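Handheld grippers build, pads slipping on round stuff

Forum > Home builds > Grippers and arms
Page 1 of 1

tomoana_shed
Right, progress on the handheld pair. Two grippers now, same linkage on both, four bar each side, blue ribbed pads. Plan is still to record picking by hand with these, then train the arm off it later. Arm is in bits on the Womholm bench so don't ask.

Problem is round fruit. Mandarins fine, the dimply skin helps. Anything smooth and shiny spins between the pads and squirts out sideways. Ribs run the wrong way maybe? Printed them soft as I could get.

Anyone had luck with silicone instead?

clevelbodger
What infill on the pads. If it's solid it doesn't matter how soft the filament is, it won't wrap. Mine went from useless to decent at 20 percent, gyroid, thin walls.

Also how hard are you squeezing. It's your hand so probably too hard.

Zundden
Ribs are a red herring imo. Flat silicone sheet, 2 mm, glued on with the proper primer. Did 171 picks on one set before an edge lifted. Printed pads go shiny and then they're rubbish.

tomoana_shed
@clevelbodger no idea on infill, whatever the slicer had. Will check tonight. And yes probaby too hard, there's no force feedback apart from my thumb.

Where I've got to with it, dish at the back, and the job is fruit off the cloth and into the dish one at a time. Two people, one gripper each.

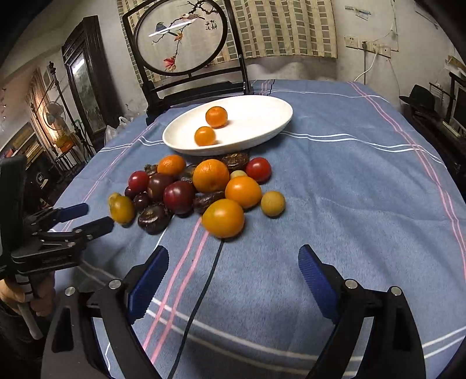

Reply 5
Raelene Te Moana
Nice spread. That's a proper mix for testing, mangosteens and all. Few things from doing the same job with tomatoes last June:

Your striped cloth will bite you later. If you're training off the camera, wavy lines under the fruit move every time somebody leans on the table. Not saying bin it, just do half your runs on something plain.

Smooth ones - come in lower. You want the pads past the widest bit before you close. People go in from the top and pinch the upper half and of course it shoots off.

And start with the ones at the edge of the pile, leave the wedged ones till there's room for a jaw.

clevelbodger
Disagree on the cloth. Keep it stripy, mess is good. If it only works on a plain table it doesn't work. I'd swap cloths between runs though, same one every time and it'll just learn that cloth.

Raelene Te Moana
Fine if you've got 2,000 runs. With a shed and a couple of evenings you haven't. Get it picking on something boring first, then mess it up.

clevelbodger
Boring first is how I wasted a winter. But your thread Tomoana, do what you like.

Zundden
Two grippers at the same pile, are you not clashing? We tried it with two people and spent the whole time saying sorry. Ended up with a rule, left hand person only takes from the left, other one waits till they've let go over the dish.

tomoana_shed
Yes clashing. Bit of swearing. Will try the left/right thing.

Checked the slicer. It was solid. Feel daft. Reprinting at 20 now, same ribs so I only change the one thing.

@Raelene lower approach makes sense, but the jaw tips hit the cloth and ruck it up on the small ones. The little dark purple ones especially, can't get under the middle without dragging half the table with me.

Raelene Te Moana
Tape the cloth down, or clip it under the table edge. For the small ones tilt your wrist a bit so one pad gets there first, then close. Or chamfer the bottom edge of the pads, takes two minutes in CAD.

Zundden
Chamfer yes. Still say silicone.

gripper_lurker
Sorry to butt in, what are the pivots? Mine are M3 bolts and the nuts walk off after an hour.

tomoana_shed
Steel pins, press fit, bit of threadlock on the ends. Bolts did the same to me on the first pair. Drill the holes a touch under and ream them, don't trust the print.

gripper_lurker
Cheers. Nyloc nuts any good or is that a bodge

clevelbodger
Nylocs are fine. Don't do them up tight or the linkage binds and you'll be blaming your pads like this one did.

tomoana_shed
Harsh but ok.

Softer pads on, had a quick go before tea. Big yellow-orange one held first time, didn't spin. The tomato still slips if I'm fast. Slow is alright. Chamfered set is on the printer now, and I've ordered a bit of silicone sheet so Zundden will shut up.

Zundden
Get the primer as well or it'll peel. Post the pads side by side when you've done it.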